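About > The Workshop > How We Look After the Cell

Ellamen packs and tests soft goods for small makers. We started in a rented unit behind a tile warehouse and still work from the same building, now with two rooms in place of one. Most of what comes through the door is cloth, felt or thin leather: pouches, sleeves, covers and cases. Our customers want to know how a case holds up when it is opened, filled and handled many times over, and that is the work our robot cell does.

The cell is called Anix. It is one arm, one gripper and one camera at the wrist, set over a white table. Oliwia Kurek set it up and still writes the maintenance sheet that hangs on the door. Anyone who runs the cell follows that sheet, including the owners.

A day starts with the fingers. Both get wiped with a dry cloth, along the ribs and then across them, until no lint comes off. Felt sheds more than people expect, and lint in the ribs makes a soft case creep down while it is being held. After that comes the camera check, then the grip check with an item from the current job. We close the fingers low on the case and leave the mouth clear so the contents can go in and out.

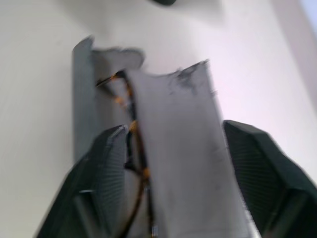 Grip force is where we get the most questions. Kwiatkowski, a customer since our first year, wrote to ask why we don't simply close harder on felt, given that a firmer grip would save us the morning check. We tried it. A hard grip flattens the case against whatever is inside, and with eyeglasses that means pressing on the temples. We now set the force at the lowest value that holds the case upright, and write that value on the job card.

Every 300 cycles the arm stops and the operator looks over the finger tips and the two mounting screws behind each one. Those screws are marked with a paint line, so a loose one shows right away. Worn fingers are changed as a pair. We keep 4 spare pairs on the shelf - one went missing during the November move and has not come back.

After a finger change the gripper is zeroed again and the grip check is repeated from the start. If the camera has been knocked, it is calibrated before anything else runs. Small repairs are done in house. For the arm joints and the controller we call Nidetti, and the cell stays off until they have signed the sheet.

Visitors are welcome to see Anix running. The wipe-down is at 7:30 in the morning and testing begins when it is finished. Please write ahead if you want to bring your own cases.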